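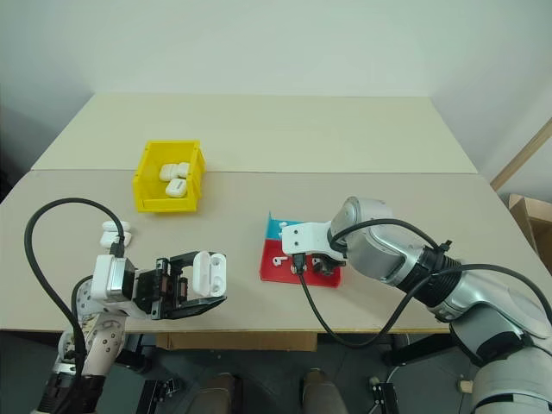 *Earbud charging cases and a yellow storage bin on a tabletop.*

## Hakberg utility to move small users to a two-band tariff in February

The Hakberg municipal electricity utility will bill all low-voltage customers on a two-band tariff from the February meter reading. The change replaces the flat rate and applies to households and small businesses with a connection of 100 amps or less. Larger connections keep their present contracts.

Under the new schedule, the day is split into a standard band and a peak band. The peak band runs from 5 p.m. to 9 p.m. and carries a higher unit price. All other hours fall in the standard band, which will be priced slightly under the current flat rate. The fixed monthly charge does not change.

The utility says the evening load on the Cunance substation has been the main constraint on the local network for the past two winters. The substation has two transformers. With one out of service for maintenance, the other has to carry the whole of the town center and the Gruber industrial strip, and the margin during the evening peak is small. Modeling done for the tariff application showed that peak demand at Cunance could fall by up to 10 percent if customers with electric water heating moved that load to the night hours.

Meters capable of recording the two bands have already been fitted at most addresses. The remaining 44 are in the Gotent district, where the older meter cabinets have to be rewired before the new units can be installed. Customers there will stay on the flat rate until the work is finished, and will be moved to the new tariff at the start of the next full billing period. No back-billing will be applied.

Prepaid customers are treated differently. Their meters will switch bands automatically, but the unit price is deducted from the balance in real time, so credit bought before the change will last for a shorter or longer period depending on when the power is used. Tokens already purchased remain valid and do not need to be exchanged. A firmware update will be sent to prepaid meters overnight, and the display may go blank for a few minutes while it loads. Supply is not interrupted during the update.

The utility has also changed its rules on reconnection. A customer cut off for non-payment may now be reconnected on the same working day if the arrears are cleared, or a payment plan is signed, before 2 p.m. Requests received after that time will be handled on the following working day. The reconnection fee is unchanged.

Small devices and phone chargers have little effect on a bill in either band. The largest differences will be seen in homes with storage water heaters, electric ovens and space heating - in that order, according to the utility's own load survey. Timers already fitted to water heaters should be checked, as many are set to start in the early evening.

Bills for the first period will show consumption in each band on separate lines, together with the amount that would have been due under the flat rate. The comparison line is for information only and will be dropped after the second bill. Rate sheets are available at the Hakberg service counter and will be mailed with the next invoice.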